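Comment and Opinion

The Name on the Shirt: Why Local Sponsorship Still Deserves a Place in Sport 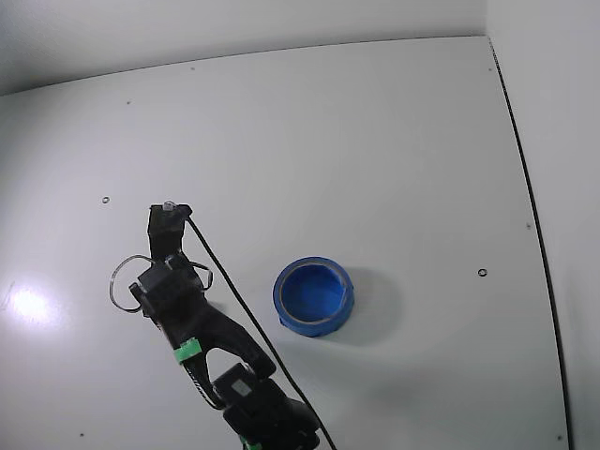

A Market That Has Moved Upwards

Sponsorship in sport was once a neighbourly arrangement. A butcher paid for the match ball, a garage paid for the tracksuits, and both names appeared in the programme in type small enough to need good light. Much of that trade has since passed to agencies, which sell rights in bundles and prefer clients who can buy a whole season across several grounds at once.

The change has brought money into the game, and it would be wrong to regret all of it. Changing rooms have been rebuilt and women's sides have been given proper fixtures. It remains the view of this publication, however, that clubs below the top divisions have given away more than they needed to, and that many of them did so without asking what their local partners were worth.

The Case of Wendolbridge

Wendolbridge is a useful place to begin. The club plays in a regional league and for many years sold its perimeter boards one at a time. At its fullest the ground carried 117 of them, most bought by firms within a short drive of the turnstiles. When the club signed a single rights agreement with Engström, the boards came down over one summer and were replaced by a digital strip along the main stand.

The first year's income rose. By the fourth, Engström had narrowed its interest to televised cup ties, of which Wendolbridge had very few, and the agreement was not renewed. The club then wrote to its former advertisers and found that only 11 were willing to return. Several had taken their money to the rugby club at Surine, where they had been made welcome and had stayed.

No fault need be attached to Engström, which did what its contract allowed. The weakness lay in the decision to place an entire commercial programme in the hands of one partner whose reasons for being there could change at any time.

What Local Firms Are Buying

It is often said that small businesses get little from a board beside a pitch. In terms of audience figures this may be correct. A crowd of 243 on a wet evening in November will not impress a media buyer. Yet the people in that crowd come back every fortnight, live nearby and talk to one another. A plumber or a solicitor who depends on being remembered when needed has good cause to value them.

Such firms also buy a connection with the club, and they tend to keep it when results are poor. Lastwood, a family builders' merchant, has backed the junior section at Surine through two relegations. An agency would have advised it to leave after the first.

A Modest Proposal for the Leagues

Governing bodies could help at little cost. League rules already set limits on the size and position of shirt logos. They could equally require that a fixed share of advertising space at each ground, perhaps one board in 4, be held for businesses based in the club's own district and offered at a published price.

Larger sponsors will object that this weakens the exclusivity for which they pay. Exclusivity within a single trade can be protected easily enough by ordinary drafting. The wider kind, in which one company's name is the only name to be seen, should cost a great deal more than clubs at this level have been charging for it.

Clubs whose agreements fall due at the end of the present season should raise the matter with their leagues before signing new ones.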